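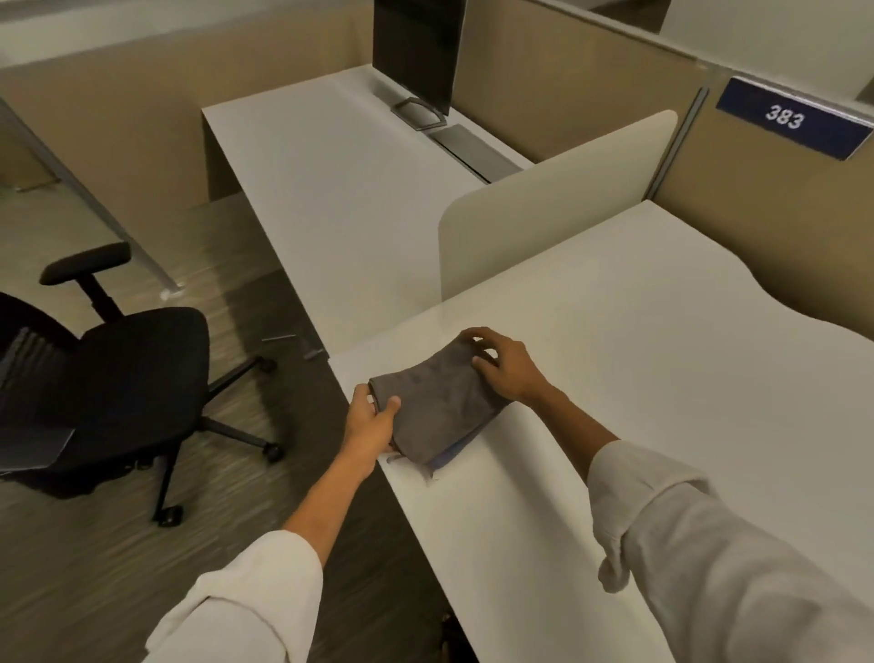

Product Review: Grovix Demonstration Capture Kit, with the Mogensen Handling Guide
Prepared by Tianyou Wei, Automation Practice Group, Skelport
2 February 2024

Summary of findings

The Grovix kit is a head-worn camera, a battery pack, a calibration card and a printed copy of the Mogensen Handling Guide, which sets out rules for recording people at manual tasks. The recordings are meant for training robots to do the same tasks. Skelport tested the kit during January at its own offices. The group recommends it for office and light household tasks, with the conditions listed at the end of this review. The guide is the stronger part of the package. The camera is adequate.

Scope of the test

The group recorded 101 sessions. All of them involved cloth: folding, unfolding, smoothing, stacking and moving folded pieces from one desk to another. Cloth was chosen as a demanding case. It changes shape whenever it is touched, and the hands cover much of it during a fold. Work took place at ordinary desks in partitioned bays, with the usual chairs, monitors and keyboards left where they were.

Staff who wore the camera had read the guide and signed the consent form supplied with it. Three of them had no earlier experience with this kind of recording.

The handling guide

The Mogensen guide is short and clearly written. Its first section deals with the person wearing the camera, and it is strict. The wearer may stop at any time without giving a reason. No session may run beyond the length agreed in advance. A wearer's recordings must be removed on request, including any copies already passed to a training team. The group regards this last rule as good practice and notes that many internal policies are weaker on the point.

The second section covers the work area. Screens in view must be switched off, locked or turned away. Papers bearing names are to be cleared. Room and bay numbers may stay visible where the site owner has agreed in writing, and the agreement must be filed with the recordings. Skelport's facilities office gave this agreement for the third floor bays before testing began. The guide asks that furniture be left in its normal position. A robot trained only on cleared, specially arranged tables will be poorly prepared for an office where a chair is parked beside a desk and two work surfaces meet at a corner.

The same section requires a floor check before each session. Loose items must be recorded on the check sheet and removed if they lie where the wearer will step. The sheet has no space to note items left in place outside the walking area, and reviewers added a line by hand.

The third section concerns the task itself. Both hands should stay in view for as long as the task allows. Sleeves should be pushed up clear of the wrist, and the guide sensibly permits loose clothing as long as it does not hide the fingers. Layered items are to be logged layer by layer, with the color of each. This rule was at first thought excessive. It proved useful when a gray cloth was folded with blue fabric beneath it, where a label reading only "gray cloth" would have left the lower layer out of the record.

The guide also bars wearers from slowing down or exaggerating their movements. They are to work at their normal pace and keep their mistakes. A fold that goes wrong and is corrected is logged as a correction and retained. Reviewers found this the hardest rule to follow, as most people tidy up their behavior when they know they are being recorded.

The hardware

The headband is comfortable for short sessions and fits over glasses. The camera points slightly downward when worn as instructed, and this suits desk work. Quick turns of the head produce blur, and the guide's advice to move the eyes before the head reduces it only in part.

White desktops presented some difficulty. Automatic exposure tended to brighten the surface until the edge of pale cloth was hard to separate from the desk. Locking the exposure with the calibration card solved the problem, but the step is described on the back page of the manual and is easily missed. It should be moved to the front.

The battery pack clips to a belt or waistband. It became warm in longer sessions but never uncomfortable. The clip is stiff and 5 wearers asked for a softer one.

Software and records

The kit stores recordings on a removable card. Transfer is handled by Potedico, a desktop program supplied under license. Potedico will not accept a session unless a consent form and a floor check sheet are attached. The group strongly supports this design. It makes the rules part of the routine and gives an auditor one place to look.

The test produced 508 labeled actions. Search by task and by wearer code worked well. Search by object color did not, and returned items that had been relabeled. Grovix has acknowledged the fault and states that a correction is planned.

Conditions of recommendation

The kit is approved for use at Skelport sites under the following conditions.

Exposure must be locked before every session held at a white or glossy surface.

The floor check sheet must be the amended Skelport version.

Deletion requests must be completed by the site lead and confirmed to the wearer in writing.

Color search in Potedico must not be relied on for audit purposes until the correction has been installed and checked.

Use in kitchens, workshops or any area open to visitors is outside this approval and requires a separate application to the Automation Practice Group.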